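Fundia Releases Tukden Shelf Board in Two New Lengths

LAU, October. Fundia has added two lengths to its Tukden line of white shelf boards for shops and storage rooms. The new boards measure 1000 mm and 1470 mm and fit existing Sullus wall brackets. 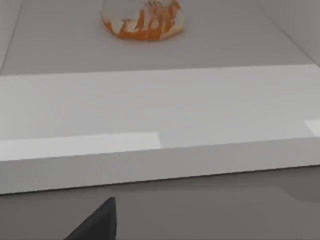
Do the new boards need different screws?
The screws supplied with Sullus brackets fit both lengths.

Depth is 309 mm on both boards. Load tables and cutting instructions are included in each pack. Orders placed through the Lau warehouse ship from the end of the month.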